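4. Recording a Board-Approach Trial

This section sets out the procedure for recording trials under the Jaltberg occlusion protocol. Operators must have completed the cell induction with Sumaiya Pathirana before proceeding.

4.1 Positioning the tower

1. Lay the computer tower on its side on the slatted table, with the side panel removed and the motherboard facing upward.
2. Place the fixture plate to the left of the tower.
3. Load the Clatus trial file and enter the operator code.
4. Jog the arm until the gripper is above the motherboard. Set the approach speed to 25 mm/s.

CAUTION: Keep hands clear of the chassis while the arm is enabled. Sheet-metal edges inside the case may cause injury.

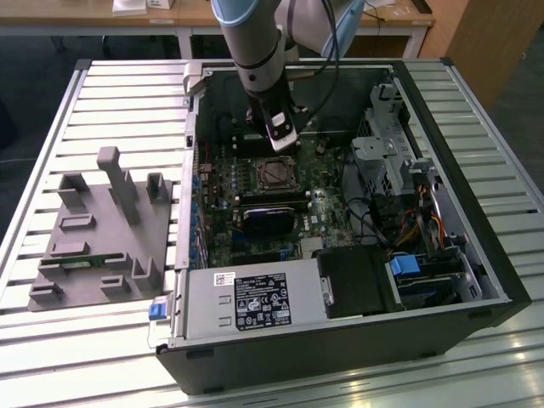
Figure 4-1. Gripper above the motherboard, fixture plate at left.

4.2 Checking the wrist view

5. Open the wrist camera channel in Flasus and lock the exposure. Glare on bright sheet metal is acceptable, provided that the edges of the darker metal remain distinct.
6. Move the wrist to a low viewpoint at which chassis metal hides part of the circuit board. Views of this type form the occluded set, in which only a portion of the green board can be seen past the metal.
7. Hold the pose for 10 seconds and save the segment.

NOTE: Slight blurring of fine board traces does not invalidate a segment. The Wickramasinghe estimator was trained on 2,578 segments, many of comparable sharpness, and relies chiefly on long straight edges.
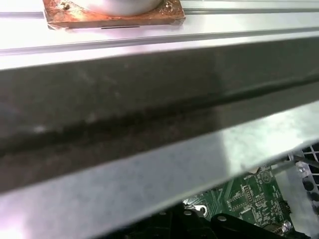 4.3 Labelling and storage

8. Label each segment "open" or "occluded". Do not leave the field blank.
9. Repeat steps 4 to 8 until 17 segments have been saved, then disable the arm and close the trial file.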